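About Skudby

Skudby records people teaching robots to do household and shop-floor work. Customers send us a task, we set up a table for it, and our operators do the task through the robot until there is enough material to train on. We sell the recordings, and we also rent out table time by the day.

How we started

Jailson Brito started the company after several years of servicing packaging lines. He kept running into jobs that were simple for a person and very slow to program, most of them involving cloth, bags or cable. Our first customer, Prisgate, wanted towels folded. We did that job with one table and 2 operators. The towel set went out in July, and Prisgate came back for shirts.

How the work is done

We use two methods. In hand guiding, the operator takes hold of the arm and moves it through the job. This suits short motions such as opening a drawer or pressing a part into a tray. In remote control, the operator moves a pair of handles and the arms on the table follow. We use this for anything that needs both arms at once, and it makes up most of our hours.

Every run is saved with the arm positions, the gripper positions and the video. A second operator checks it the same day. Runs with a dropped item or a long pause are kept, but they are marked so the customer can leave them out.

New operators train for 4 weeks. They begin with blocks, move on to washcloths, and get to pants and long sleeves near the end. Sewing or warehouse experience helps. A programming background is not required.

What we have done so far

Our clothing library holds 3,473 checked runs across 136 garments. The garments are bought secondhand and stay in rotation until they wear out. Dark fabric gets extra sessions, as folds in black cloth are hard to pick out on video. We also keep smaller libraries for cable routing and for packing boxes, the second of which was built with Venter.

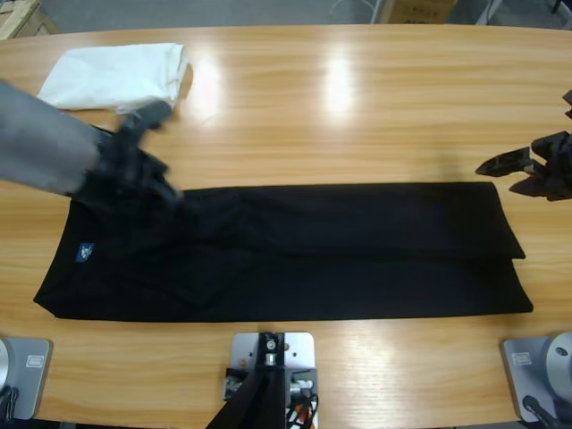
Folding work at the two-arm table, with a long black garment laid lengthwise.

Working with us

Most projects begin with a one-day trial. Send us the items, or tell us what to buy, and describe what a finished job looks like. Photos of a good fold and a bad fold are useful. You get the trial runs and a written estimate for the full set.

Our recordings come in our own Sterkar format, and we supply a converter at no charge. Customer items are returned on request.

Visits to the workshop are by appointment on weekdays. Please wear closed shoes.

Page last updated 2019-03-22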